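Halász second album, vinyl or the 17-track CD?

uronfan462
I've been looking for the second Halász record since April and now I have a shot at both versions. The store in Lernville has the LP from 2000 for $149, and a guy two towns over will sell me the CD for next to nothing.

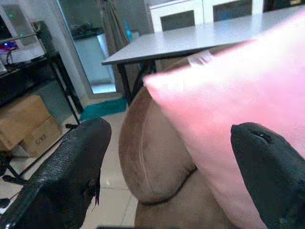

The CD has 17 tracks and the LP has fewer, but people keep telling me the LP mix is better. I only know the songs from a tape my cousin made, so I can't judge. Which one would you get?

kaimal_a
CD. The extra songs are all from the Botik sessions and two of them are as good as anything on the album. The LP leaves off the long version of "Ferry Road."

slowside
Disagree. The CD was mastered way too loud. Put on the second song and listen to the drums, they're flat. On the LP you can hear the room.

kaimal_a
I own both and I don't hear that much difference. The bass is a little heavier on the LP. I wouldn't pay $149 for it.

S. Oyelaran
I saw them on that tour when Uron opened. Halász played most of the extra songs that night, so to me they belong with the record. The singer had a cold and let the keyboard player take two numbers — still a great show.

slowside
They were left off for a reason though. Side two ends where it should, and then the CD goes on for another 20 minutes.

S. Oyelaran
You can press stop.

uronfan462
Does the LP come with the lyric sheet? The listing doesn't say.

kgounder
Mine did. It's a single folded sheet with the lyrics on one side and the credits on the other. Ask the store to check, a lot of used copies are missing it. Also ask about side one, there was a batch with a skip in the third song.

slowside
That was the repress. The first ones are fine.

kgounder
Mine is a first pressing and it skips. Same spot every time.

uronfan462
OK, called the store. No lyric sheet, and they won't come down on the price. I'm getting the CD for now and I'll keep an eye out for a cleaner LP.

slowside
Fair enough. Turn it down a little when you play it.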